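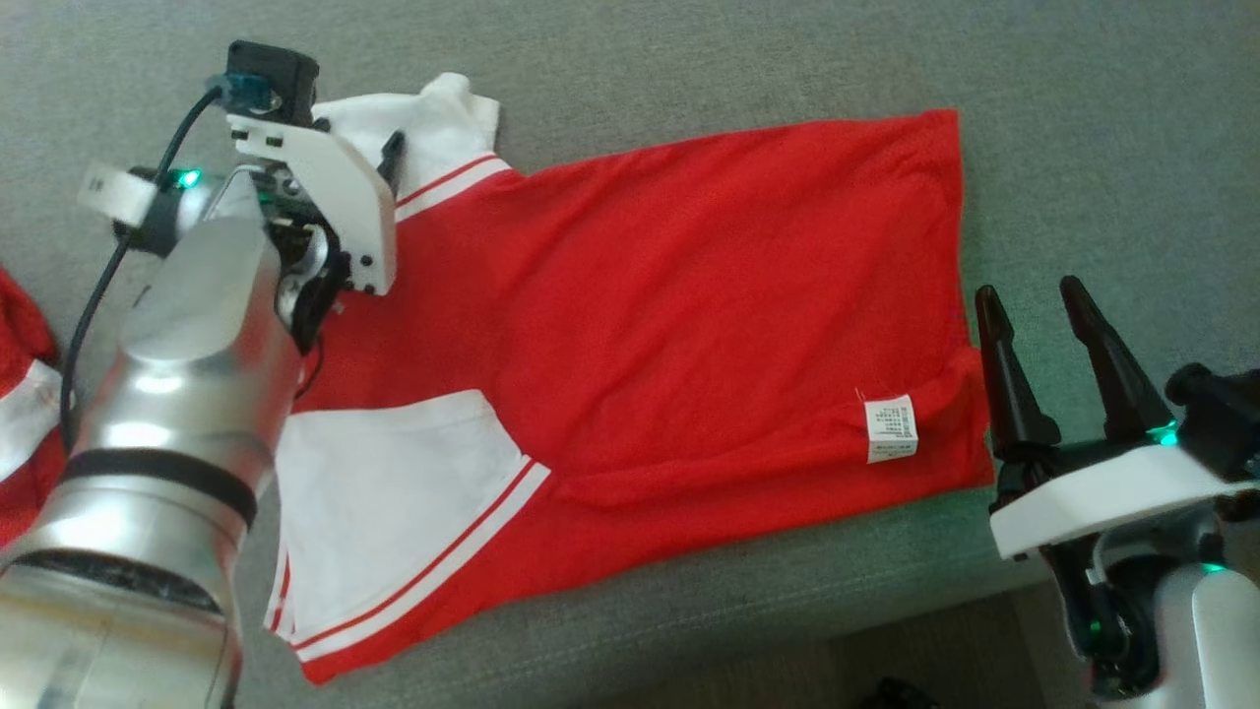 Guides > Clindlow Folding Board > Section 4: Short-sleeved shirts

Section 4. Folding short-sleeved shirts

Short-sleeved shirts are the best place to begin with your Clindlow board. They are quick and forgiving, and once you've done a few you'll find yourself hunting through the drawers for more! This section covers T-shirts, football shirts, raglan tops and anything else with a short sleeve and no buttons down the front. For shirts with buttons, go to Section 5.

If you haven't yet clipped the side panels on to the centre panel, go back to Section 2 and do that first. The board must be lying fully open, with the clips clicked shut, before you put any clothes on it.

4.1 What you will need

- The Clindlow board, opened out
- A flat surface at least 700 mm deep. A bed, a sofa seat or a table with a blanket over it all work well
- The shirt, clean and fully dry
- Your hands, free of hand cream (it marks dark cotton and it makes the panels slippery)

A slightly textured cloth underneath is lovely to work on. The shirt stays where you put it while you smooth it, and the board doesn't skate about when you flip the panels. Plain grey is a good choice if you have it, as red, white and navy all show up clearly against it and you can see straight away whether a sleeve is lying properly. If you only have a shiny table, lay a towel down.

Note: The board is 600 mm wide when open. If your surface is narrower than that, the side panels will droop and the fold will come out lopsided.

4.2 Laying the shirt out

Do this on the cloth first, before the board comes anywhere near it. It feels like an extra job and it saves you doing the whole fold again.

1. Pick the shirt up by the shoulders and give it one good shake.

2. Lay it down and let it land at whatever angle it likes. A shirt lying diagonally is no trouble at this stage, and you will straighten it when it goes on to the board.

3. Pull each sleeve out from the body. Sleeves love to tuck themselves underneath, especially the one furthest from you. Hold the cuff and draw it out until the seam between sleeve and body is in full view.

4. Smooth the body with the flat of your hand, working from the collar down to the hem. Creases tend to gather near the hem, so go over that part twice.

5. Check the side seam for a care label. If it is sticking out, tuck it back inside the shirt.

6. Run a finger along the hem and bring the front and back edges level.

Tip: On a shirt with different coloured sleeves, use the join as your guide. A red shirt with white sleeves and a striped band at the seam is a gift to a beginner. If the two bands are a matching pair, with neither one bunched or hidden, the shoulders are flat and you are ready to go on.

Caution: Don't tug at the edge of a fine knit to get it flat. Pat it outwards from the middle. Knitted sports fabric can be pulled out of line and will then never quite sit square, on the board or on you.

4.3 Moving the shirt on to the board

1. Place the open board beside the shirt, with the Clindlow mark nearest to you.

2. Take hold of the shirt at both shoulders and lift. Let the body hang straight down.

3. Lower the shirt so that the hem touches the board first, then lay the rest away from you. The front of the shirt should be face down.

4. Line up the collar with the notch at the top of the centre panel. The shirt's middle should run along the centre line.

5. Spread the sleeves out over the side panels. It doesn't matter if they hang over the edges.

6. If the hem reaches past the bottom of the board, leave it for now. See 4.5 for long shirts.

Note: Thick printed numbers or badges on the back can feel stiff. Smooth them with a warm hand and don't force a bend across them. Step 3 in 4.4 explains how to shift the fold so that it misses the print.

4.4 Making the fold

Here comes the good part!

1. Flip the right-hand panel over to the middle, then bring it back. Keep the movement smooth and don't let the panel drop. The side of the shirt and its sleeve will now be lying across the back.

2. If the sleeve pokes out beyond the opposite edge, fold it back on itself so the cuff points down towards the hem.

3. Do the same with the left-hand panel. For a shirt with a large print, move the shirt up or down a little before you flip, so that the bottom fold in step 5 falls clear of it.

4. Look at the long edges. They should be straight and side by side. If one leans outwards, open that side, smooth it and flip again.

5. Lift the bottom flap up and over, then lower it. Slide the folded shirt off and turn it face up.

You should have a neat oblong with the collar showing at the top. If the collar is leaning to one side, the shirt wasn't centred on the notch. Shake it out and try once more, as the second go is nearly always better.

Caution: Keep fingers clear of the hinges when flipping. Children are very good at this job and usually adore it, but small hands should hold the panels by their outer corners.

4.5 Long shirts and children's shirts

Long shirts: Before step 1 in 4.4, turn the hem up until it sits level with the bottom of the board. Press it flat with your palm. Then carry on as normal.

Children's shirts: Take off both side panels and fit the 2 small ones from the packet marked Junior. The method is just the same. Very tiny tops, the sort that fit a new baby, are quicker by hand.

Ringer and raglan shirts: Follow the main steps, and let the coloured trim help you. On a raglan the seam runs at a slant from the collar to the underarm, so expect to see part of the sleeve colour on the front once the shirt is folded. It looks terrific in a drawer, with a flash of contrast down the row.

4.6 Putting them away

Folded shirts will fit upright in the Varitwood shallow drawer, collar side up, or flat on any shelf. Upright is our favourite. You can see the lot at a glance and you can take one without disturbing the rest.

- Fill the drawer from the back.
- Leave a hand's width spare at the front, or you'll crush the first shirt every time you close it.
- Keep sports shirts together. They are slippery and tend to slump when mixed in with cotton.
- If you stack on a shelf, stop at a height you can lift in one go.

4.7 If something goes wrong

Sleeve shows at the side after folding: The sleeve was not turned down in step 2 of 4.4. Open that side only and fold it again.

One side fatter than the other: The shirt was off centre. Go back to 4.3, step 4.

Curved crease near the hem: The front and back were not level when you laid the shirt out. Go back to 4.2, step 6.

Label sticks out: Tuck it inside and press the seam with your thumb. On some shirts the label is sewn in crooked and will creep out again. You can fold it flat against the seam before you flip.

Panel won't lie flat: Check for fluff in the hinge. A dry toothbrush clears it nicely. Never use oil, which will find its way on to your whites.

Next: Section 5, Shirts with buttons and collars

Guide text by Rosalind Baptiste. Spare panels and hinge clips: write to Haddad Home Goods, Clindlow Parts Desk, Prostenska House | © Haddad Home Goods | Back to top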